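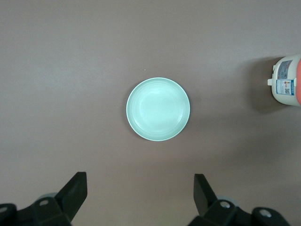
Pravine to keep plate lending shelf open through December

7/7/22

The plate lending shelf at the Ionescu Street hall in Pravine will stay open through December, the town's events office said. It was set up as a 16-week trial and had been due to close at the end of this month.

The shelf lets residents borrow tableware for birthdays, block parties and school events and bring it back when they are done. It holds 599 pieces, mostly plates and shallow dishes in pale green. Borrowing is free for anyone with a Pravine address. Groups from outside town pay a deposit, returned in full if everything comes back.

According to the events office, 86 households and clubs have signed up so far. Between them they have taken out 2576 pieces, counting repeat loans. The busiest stretch was graduation season, when larger orders had to be split between two pickup times and one school picnic was asked to bring some of its own bowls.

The plates were supplied by Jomano, which also replaces any that come back cracked. Storage crates came from Rerkon, a packing firm with a warehouse on the east side of town. Neither company is charging the town during the extension, but the agreement will be looked at again before the new year.

Some of the rules will change. Borrowers will now be able to keep pieces for up to five days, up from three. Plates must still be returned clean and with food labels and stickers removed, and the hall sink may be used for this until closing time. Stacks should be no more than ten high. The taller ones used in the spring were hard to lift out of the crates and a few rims were chipped on the bottom layer.

The events office is also asking people to order by the piece. Until now the sign-up sheet offered only packs of twelve, and many smaller households took a full pack home for a meal for two. Under the new sheet the minimum order is a pair.

Small orders will be set out on the brown table inside the hall for pickup, and large ones will stay in their crates by the side door. The same shallow round dish with a raised rim will be used for both, so that returns can go back into any crate without sorting. 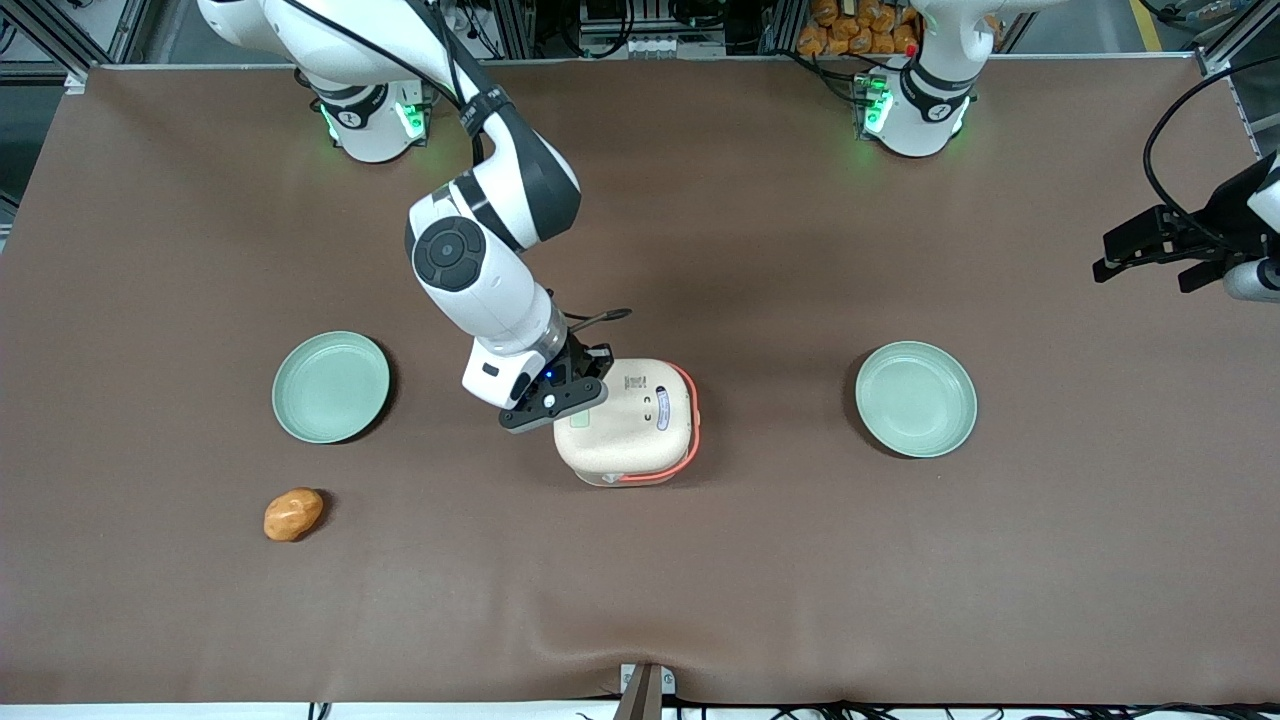 One borrower wrote in to say that the pairs were welcome but that the dishes were too shallow for soup or anything with much sauce, and asked whether deeper bowls could be added before the cold weather. The same message said the three-day limit had been the main reason for going back to paper plates at a family reunion in May.

The events office said bowls are being considered. It has asked Jomano for a price on a small number in the same color and expects an answer by the end of the summer. Cups are not planned, as the hall does not have the shelf space, and serving platters will remain limited to two per order.

Flatware was part of the original plan but was dropped early in the trial after forks and spoons from different orders got mixed up with the hall kitchen's own. Borrowers should bring their own or use what the kitchen has on site. Anyone who still has spring flatware at home can leave it in the gray bin next to the side door, with no name or order number needed.

Orders for August can be placed starting next week, at the front desk or by phone. Those who signed up during the trial do not have to register again, although the desk would like a current phone number for each account. Pickup hours remain 10 a.m. to 4 p.m., and the hall will be closed for floor work during the last week of August. Anything due back that week can be returned the week after.

Contact the newsroom | © 2022 Pravine Local News | Back to top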